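## 4. Obituaries of Screen Performers in Regional Outlets

### 4.1 Material

The third part of the study deals with death notices for film and television performers. The collection holds 1169 notices from the online pages of regional broadcasters and newspapers. Notices shorter than 70 words were removed, as were those that repeated an agency text without any change. This left 1000 notices for coding. Each was read in full by two coders, who worked separately and settled their differences in a joint session in March.

The notices were gathered with Peltell, a page archiving tool, and stored in the project's own database, Bivar. Later corrections by the publisher were kept as separate versions. Where a notice had more than one version, the earliest was coded, and the later ones were used only for the discussion of corrections in Section 5. The collection was closed on 2 September 2021.

Coders recorded the order in which six items appeared: the name, the role for which the performer was best known, the age, the cause of death, the place of death, and the person who confirmed the news. They also recorded whether awards were named in the first sentence, and whether private difficulties such as illness, debt or addiction were mentioned before the list of works. Items given only in a headline or a photo caption were not coded.

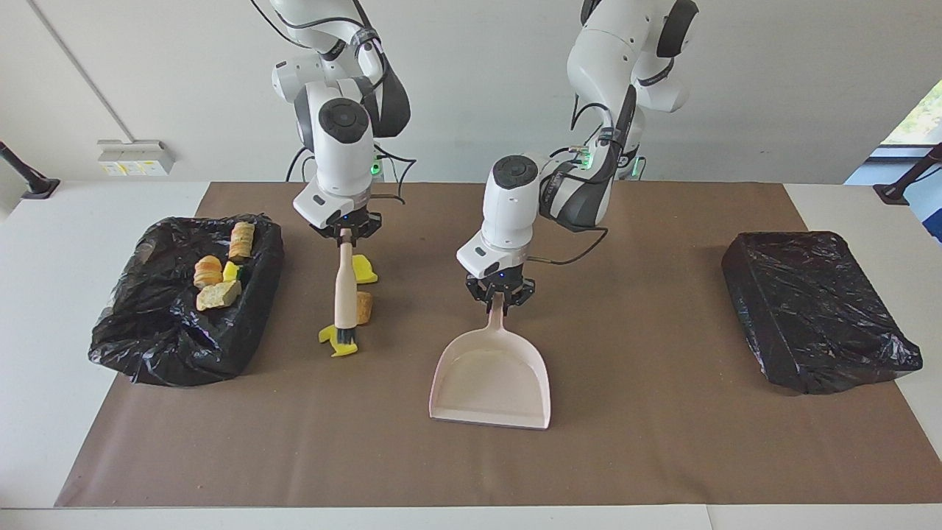
Why do so many notices name an award in the first sentence? An award gives the reader a quick way to place a performer whose best-known work may be decades old, and it can be checked by a writer who has little time before the notice must appear.

The second point came up often in the coders' notes. Regional desks rarely employ a writer who covers film alone. The first version of a notice is usually written by a general reporter from an agency bulletin and a statement by the family or agent, and facts that can be confirmed from one public list tend to move toward the top.

### 4.2 Order of Items

In 483 of the notices, the opening sentence gave the name, one role or award, and the age, in that order. No other single pattern came close to this one. The most frequent variant placed the age in a second sentence together with the source of the news. A smaller group opened with the family's statement and delayed the name of any film or program until the second paragraph. These notices mostly concerned performers who had lived in the outlet's own area after leaving the screen, and they gave more room to local work, such as teaching or community theater.

The cause of death was less stable in its position. When an agent or publicist supplied the news, the cause was usually given in the second or third sentence. When the source was a relative, it was more often left out of the first version and added afterward. Notices for performers who died at an advanced age sometimes gave no cause in any version.

Private difficulties were handled in two ways. Some notices joined them to the career in the opening sentence, so that the performer was introduced through both at once. Others kept them for a separate passage near the end. The first form was more common where the performer had spoken or written about the matter in public. Where the only source was earlier press coverage, writers were more careful, and the passage often began by naming that coverage.

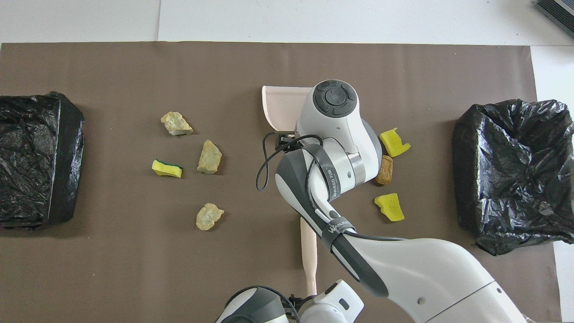
The difference between lead and supporting performers was smaller than expected. Both groups were introduced by a single title in most cases, even when the career covered many years of steady work. For supporting performers, however, the chosen title was more often a television series than a film, and the name of the character was given more often than the name of the director. In several notices the character's name came before that of the performer.

A separate check was made for outlets in the Yurt group, which share one editorial desk. Their notices followed the main pattern closely and showed little variation in length. Removing them from the count did not change the ranking of patterns reported above. The same check was made for the Nirska stations, whose notices are adapted from broadcast scripts. These had shorter opening sentences, and the age was commonly moved to the end of the first paragraph. They were kept in the main count, and Table 3 lists them in a separate row.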